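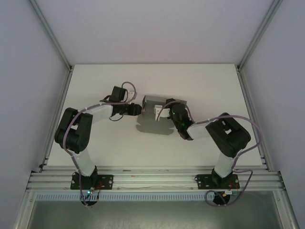 Dos brazos robóticos sobre una mesa blanca, con un cartón gris doblado entre las pinzas.

Buscar en este blog Buscar

Mi mañana de testigo

22 de abril de 2018

Pues ya está, ya he declarado en un juicio, cosa que a mi edad no había hecho nunca y que me tenía sin dormir desde que llegó la citación. Muchas me habéis preguntado en los comentarios cómo fue, así que os lo cuento con calma, con el café al lado y sin prisa ninguna.

Para las que no leísteis la entrada de diciembre: una tarde estaba yo en la mercería Mavromatis buscando cremalleras (las largas, para los cojines del sofá, que siguen sin terminar) cuando un chico joven metió la mano en la caja mientras la dueña subía a la escalera a por una bobina. Lo vi yo y lo vio otra clienta. Salió corriendo, empujó a la dueña, que ya bajaba, y ella se hizo daño en la muñeca. Se llevó 172 euros. Lo pararon dos calles más allá, delante de la cafetería Tulix, con el dinero todavía en el bolsillo de la chaqueta.

Yo me imaginaba el juzgado como en las películas, con mucha madera y mucho eco, y es un edificio de oficinas con el suelo gris y una máquina de agua que gotea. Me citaron a primera hora y entré casi a mediodía. Llevaos un libro si os toca, y algo de comer, y una rebeca, porque en aquel pasillo corría un frío tremendo. La otra clienta y yo estuvimos sentadas en el mismo banco hablando de nietos y de recetas de bizcocho, porque nos habían pedido que no comentáramos lo ocurrido, y las dos nos lo tomamos muy en serio.

Dentro estuve 15 minutos, quizá los más largos de mi vida. La fiscal fue muy amable. El abogado del chico también, aunque me preguntó tres veces si llevaba puestas las gafas, y a la tercera le contesté con un poquito de genio, lo reconozco. Las llevaba, claro que las llevaba, ¡cómo iba a estar mirando cremalleras sin gafas!

Lo que no esperaba era la pena que me dio él. Tiene la edad de mi sobrino mediano y no levantó la vista del suelo en todo el rato. Su madre estaba sentada atrás con el bolso apretado en las rodillas. Y a la vez me acordaba de la muñeca de la dueña, que estuvo 5 semanas sin poder cortar tela y tuvo que cerrar por las tardes en plena campaña de Navidad, y se me revolvía todo otra vez. Volví a casa sin saber muy bien de parte de quién estaba mi corazón, y creo que sigo igual.

La sentencia todavía no ha salido. En el barrio cada una tiene su opinión: en la peluquería quieren mano dura, y mi hermana dice que con devolver el dinero y pedir perdón bastaría. Yo, la verdad, me alegro mucho de que no me toque decidirlo a mí. Me gustaría que la dueña cobrara lo que perdió por tener la tienda cerrada, eso sí, y que el chico encontrara algo que hacer por las tardes.

Gracias a todas por los mensajes de ánimo, que los leí en el autobús de vuelta y me hicieron mucha compañía. La semana que viene vuelvo con los cojines, que ya tengo las cremalleras. Son color crudo, al final, porque beige no quedaban.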